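The Kettle Does Not Need a Subscription

Jul 26, 2025
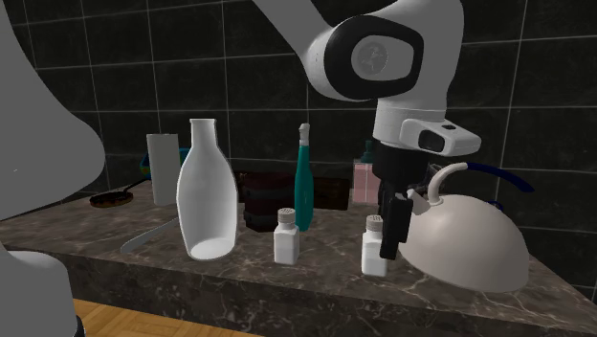 A reader wrote in after my last column to say that I was being unfair, that paying by the month is how everything works now, and that people who complain about it are mostly people who miss owning things they never used. She pays for 6 services and says she would not give up one of them.

Fair enough. I believe her. I also think she has accepted a very bad bargain and been polite about it, as most of us have.

My own complaint started in March, when the Kokell coffee grinder I had owned for two years asked me to sign in. It had always ground coffee when I pressed the button. After an update it still ground coffee, but the finer settings had moved into something called the Plus plan. The burrs were the same and so was the motor. What had changed was that a company in another state had decided I was renting part of a thing I had already paid for.

I called. The man on the phone was pleasant and told me that the plan let them "keep improving the experience." I asked what had been improved. He said there were now grind profiles. I asked what a grind profile was, and after a while we agreed that it was a setting.

People who defend this kind of pricing usually say that software costs money to maintain. I'm sure it does. But somebody chose to put the software in the grinder, and it wasn't me. If you build a need into a product and then bill me for meeting it, I don't see why I should thank you for your upkeep.

The second defense is that subscriptions are cheaper at the start. Sometimes that's true. Grutatero sells a mattress cover that warms your side of the bed, and the cover is priced low enough that you might buy it on a whim. Then you read the next page. I added up five years of membership and got 3305 dollars, which would buy a great many blankets. The company's own page never shows that figure. It shows the price of a sandwich, per week, next to a drawing of the moon.

I don't claim that anyone is being tricked, exactly. The terms are there. The terms for the bed cover ran to 1516 lines on my screen when I pasted them into a plain document, and I read them over two evenings, and I would say I understood most of it. There is a part about what happens if you sell the bed cover. The buyer has to start a new membership. So it isn't much of a thing to sell, and the old idea that a well-made object holds some value after you are done with it has gone out the window.

That bothers me more than the monthly charge does. I grew up in a house full of secondhand appliances. My mother bought a stand mixer at a church sale and it came with a cracked bowl and no manual, and it outlived two stoves. Nobody had to transfer an account. I can't picture the church sale of twenty years from now, with tables of dead grinders and doorbells that want the password of a person who moved to Arizona.

I will grant a few things. A newspaper by subscription makes sense, given that there's a new one every day. So does a gym, though I've been a poor customer of gyms. Mahama, which stores my family photos, charges a monthly fee and has real disks spinning somewhere on my behalf, and I pay it without much grumbling. The test I use is whether anything would be different at their end if I stopped. With the photos, yes. With the grinder, a number would change in a file.

The newest argument is that we should stop thinking about products and start thinking about relationships. I heard it at a home goods show last year, from a booth for Trarnis, a maker of locks and garage openers. The banner said they were with you for life. I have relationships. They involve soup when I'm sick. I would like my garage door to go up.

What would help? A law requiring the five-year cost on the box would be a start, though I have little faith in boxes and less in the people who would write the law. A rule that anything sold with a feature must keep that feature would be better. I suspect the companies would then sell everything with no features at all and add them the next morning.

In the meantime I bought a hand grinder. It takes longer, and my wrist complains. The old one is in the hall closet with its cord wrapped around it. The plan would cost me 518 dollars over the years I expect the motor to last, and every few weeks I get an email saying that my profiles miss me.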